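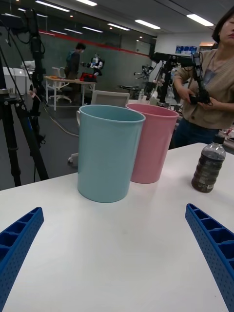
Lindorard Summer Volleyball League Adds Women's Division

Last updated: July 24, 2023

LINDORARD - The Lindorard Summer Volleyball League will run a women's division for the first time this season, with six teams signed up and 68 players on the rosters. Matches will be played at the Osei Recreation Center on Falluvico Avenue, the same gym the men's and coed divisions have used since the league started.

League director Kristine Dagdag said the new division came out of a meeting in February, when several coed players asked for a separate night of play.

"We had enough names on the sign-up sheet to fill four teams that same evening," Dagdag said. "The other two came together over the spring."

Each team will play the other five once before the playoffs. The top two teams go straight to the semifinals, and the remaining four play for the other spots. Regular season matches are best of three sets. The final will be best of five.

Sandrine Besnard, who coached the girls' varsity team at Lindorard High School for seven seasons, will coach Ritar Heights. Her roster includes setter Weronika Tokarz, a former all-conference pick who has played in the coed division for the past two summers. 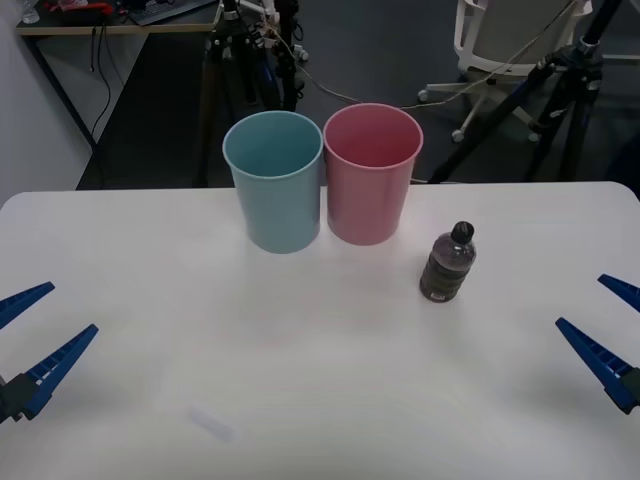
Besnard said her team has been practicing twice a week and still needs work on serve receive. "We hit well and we block well," she said. "Passing is where we lose points, and there are teams in this group that serve hard."

Efua Sulemana will captain the Falluvico Avenue team, which drew the opening match against Ritar Heights. Sulemana played outside hitter in college and missed last season with a knee injury.

Doors open at 6 p.m. on match nights, and the first serve is at 7. Admission is $2 at the door, and children get in free. Parking is in the lot behind the gym. The street spaces in front are closed for paving until the end of the summer.

Players who missed sign-ups can put their names on the substitute list at the front desk.

We use cookies to improve your visit. By staying on this site you agree to our cookie policy.

Comments (3)

netplay_dad: Is the schedule posted anywhere? The league page still has last year's.

Sofia Brandão: Good to see Weronika on a roster with Coach Besnard. Ritar Heights in the final, calling it now.

gymrat68: Hope they fixed the scoreboard on court 2.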